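4. Fitting the Prurik Tablecloth and Setting the Hem Clips

Read this section before you open the clip bag. The cloth is supplied folded, with the clips packed separately.

4.1 Before you start

Clear the table and wipe it with a damp cloth. Let it dry fully. The cloth fits kitchen and dining tables up to 90 cm wide. For wider tables, order the Gunawan extension panel.

Note: Wash the cloth once before first use. It will shrink slightly, and the hem clips should be set after this, not before.

4.2 Washing

1. Close the care label flap so that it lies flat.
2. Wash alone at 60 °C or below, with a mild detergent.
3. Spin at 400 rpm.
4. Hang over a line or rail. Do not tumble dry.
5. Iron on the reverse side while still slightly damp.

Caution: Do not use bleach or fabric softener. Softener leaves a film that stops the surface from shedding spills.

4.3 Laying the cloth

1. Unfold the cloth lengthwise along the center of the table.
2. Open out one side, then the other.
3. Check that the overhang is even at both ends. Pull from the hem only.
4. Smooth from the center toward the edges with a flat hand.
5. Set chopsticks, cutlery and small items down last.

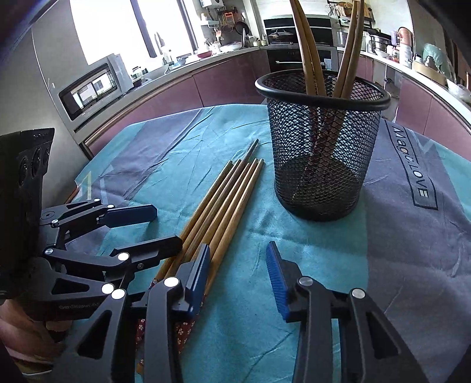
Fig. 4-1. Tablecloth in teal and slate gray, with chopsticks.

4.4 Setting the hem clips

1. Slide a clip over the hem at each corner, with the smooth face outward.
2. Press until it clicks.
3. On long tables, add one clip at the middle of each long side.

Caution: Clips are small parts. Keep them away from children under three. Remove all clips before washing.

4.5 If the cloth will not lie flat

Fold lines normally drop out overnight. If they remain, cover with a dry towel and iron at low heat. Never iron the cloth on a lacquered table.

Spare clips are sold in bags under the Trakeo name. For questions about sizes, write to Remzi Yurt at the Rernemmont service desk and give the number printed on the care label.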